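# Tracing a gripper that keeps hitting the divider

Most advice on this fault starts with recalibrating the camera. I'd leave that until last. Recalibration is satisfying, it takes an afternoon, and it will hide a mechanical problem for a week before the scraping comes back.
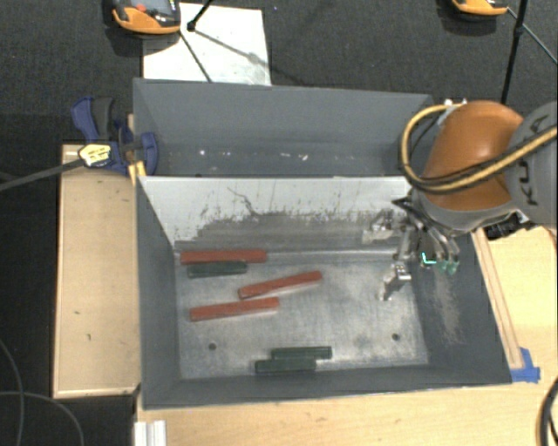
The fault I mean is the one where the arm goes for a block lying close to the divider, catches the panel with a finger on the way down, and either stops on a force limit or carries on and drags. The second is worse. Our Filtham cell did it for most of May before anyone looked at anything except the pick rate.

## Before you touch anything

1. Stop the program and put the arm in manual mode.
2. Lock the cell out properly. A paused program can be resumed by somebody at the other screen.
3. Save the logs. Pluver, the logging tool we use, overwrites after 4000 picks, and it doesn't warn you.

## Read the marks

Look at the divider with a torch. Ours is pale at the top and covered in dark smears and vertical scrapes lower down. Vertical marks fit a finger travelling up or down against the panel. A long wandering scratch fits sideways movement, though I wouldn't swear to it, as blocks scratch things too.

Wipe one patch clean and put tape beside it, then run 15 slow picks. If the patch stays clean, you may be looking at old damage and chasing a fault that's already gone.

## Check the bin

Push it by hand. A clamp on one side doesn't prove the other side is held. Ours moved 7 mm at one corner, and no camera calibration is going to fix that. Mark the corners with tape once the bin is square.

## Check the fingers

Close and open the gripper well above the bin and watch for a finger that lags. Wiggle each tip. Viklund's setup guide says to tighten everything at this point, which I think is bad advice: tighten one joint, test, then do the next, or you'll never know which it was.

Look at the hose and cable too. Move the arm slowly to the divider side and see whether the loop pulls.

## Then the software

Drirkico, our planner, has a wall clearance setting. It treats the fingers as closed unless told otherwise, so an open finger can be inside the "safe" gap and still touch. Enter the open width.

Run 121 picks at reduced speed with blocks near the panel. A clean run with everything in the middle of the bin tells you very little. If it still touches, recalibrate.

Last edited Sat 15 August. The clearance step applies to the old gripper file as well.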